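Gripper pose jumps whenever the two hands get close together

Asked in: Perception and Tracking
Posted by wristwatcher, December 10, 2024

Hi all, hoping somebody has seen this before I lose another evening to it. We record two-handed demos with a pair of hand-held grippers, each with its own wide-angle camera and a marker block on top. Pose for each gripper comes from visual-inertial tracking in Prolosik, and then I use the marker that one gripper sees on the other one to tie the two trajectories together. On their own, both tracks are lovely. I can wave one around for minutes and it comes back to the start spot just fine.

The trouble starts when the hands come together in front of the person. The relative pose snaps sideways by almost 40 mm for a handful of images, then snaps back. In the replay it looks like one hand teleports! I've recalibrated the cameras twice and it made no difference at all. My marker config is the stock one from the Henare package, with the detector running on the raw fisheye picture.

The view from the left gripper during one of the bad stretches, with the other one and its marker off to the right:
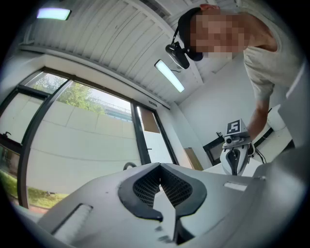
3 replies, sorted by votes

pinhole_pete

You're running the detector on the raw fisheye, and I'd bet money that's most of it. A square marker off to the side of a lens like that doesn't have straight edges, so the corner refinement is fitting lines to something curved. Undistort the corner points (just the points, you don't need to warp the whole picture) and then solve for pose using the fisheye model. Make sure it's the fisheye model and not the ordinary one, they take different coefficients and Prolosik will happily load either without a peep.

The snap itself smells like the flat marker ambiguity. One flat square gives you 2 possible poses, and when it's facing you nearly straight on they score almost the same, so the solver flips between them. Ask for both solutions and keep the one closest to what your inertial track predicted. In my setup I throw out the marker reading completely if the two errors are too close, and let the tracker coast. Coasting for a few images is fine.

Also look at your background. You've got a window taking up a big chunk of the view with bright sky in it, so if exposure is on auto it could be changing as the gripper swings past. I'd lock it and see.

visov_user_507

had same thing, switched to Visov and it went away. not sure why

slowloop

Pete's right about the ambiguity, but check your timestamps before you rewrite anything. I chased a jump like this all through February and it was a clock offset between the two cameras. With the hands apart I never noticed, since there was no marker reading to disagree with. Bring them together while moving and the offset shows up as a sideways error that grows with speed.

Easy way to tell: hold both grippers still, close together, for a while. If it still snaps, it's the flip or the lens model. If it only misbehaves while moving, go look at the sync. Nestden has a script for it (align_streams, in the tools folder) that slides one gyro track against the other while you shake both grippers held tightly together. Give it at least 600 samples or the peak is mush.

One more thing, your marker weight is probably constant if you're on the stock Henare config. Scale it down when the marker is small or way off center. Mine was trusting a tiny smudge of a marker as much as a nice big one and dragging the whole trajectory over to it.

wristwatcher (original poster)

Thank you both! Did the hold-still test and it snaps with nothing moving, so flip or lens it is. Found the ordinary distortion model sitting in my config, ugh. Fixing that first, then I'll try keeping both solutions. I'll post the before and after plots once I've rerun the bad takes.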